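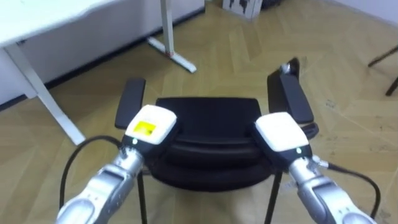 Figure 9.1 A black office chair on a herringbone floor. Most of us know an object like this better with our backs than with our eyes.

Chapter 9
Sitting Down to Work

If you are reading this chapter in the usual way, you are probably sitting, and you have probably been sitting for a while. Before you go any further, take a moment to notice how. Are both feet on the floor? Is your back touching anything? Is one leg folded under you, the way your grandmother told you not to do? There is no wrong answer, and I would be a little surprised if you were still in the same position by the end of the page.

In Chapter 8 we looked at the kitchen and at how the height of a counter came to be settled by habit, by plumbing and now and then by measurement. We turn now to the seat, which is a harder problem. A counter only has to meet the hands. A seat has to meet the thighs, the hips, the back and sometimes the arms, and it has to go on meeting them while the person shifts, leans, reaches for a cup, turns to talk to a neighbor and slides slowly forward over the course of an afternoon.

We will keep coming back to one workplace, the records office of the Bultau water company, where 30 clerks shared a single long room. On Dec 31, 2019, the company closed its old building, and in January the clerks moved into a new one across the river. Everything was new except the chairs, which came over in a truck. Within a few weeks there were complaints of sore shoulders and tired legs, and the chairs got the blame — quite unfairly, as you will see. The new desks were a little higher than the old ones. People raised their seats to suit the desks, their feet lost the floor, and the trouble began from there.

I like to begin with Bultau for that very reason. It is tempting to study a chair all by itself, as if it stood in a shop window, and plenty of good books have been written that way (two of them are listed at the back, and I still enjoy both). But a person at work sits at something and on something, with something underfoot, and when one of these changes the others are pulled along with it.
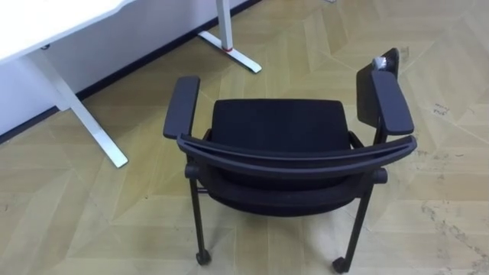 Figure 9.2 Office chair seen from above and behind, with the top bar of the backrest nearest the viewer.

The first half of the chapter deals with the parts of a chair and the body parts they serve. We start with the seat: its height, its depth and the shape of its front edge, which matters a great deal to the backs of your knees. Next comes the backrest, and with it the old quarrel between people who want to be held upright and people who want to lean. Armrests get a section of their own. They are more trouble than they look, especially under a low desk.

The second half is about time. You will read about the Konden study, in which typists were asked to stand up for 2 minutes in every 30, and about what they did instead. You will also meet the Bíró scale, a simple comfort rating that runs from 0 to 10 and that you can fill in yourself with a pencil. Please do try it — it makes the tables in Section 9.4 much easier to follow.

Words to watch for in this chapter: seat depth, lumbar support, recline, static load, footrest.

Before you read on

Find a chair you use often and sit in it as you normally would. Slide your hand between the front edge of the seat and the back of your knee, and write down whether it fits easily, barely or not at all. Then do the same in a chair that belongs to somebody taller or shorter than you. Keep your notes, as we will need them in Section 9.2 when we look at the Iltik school benches.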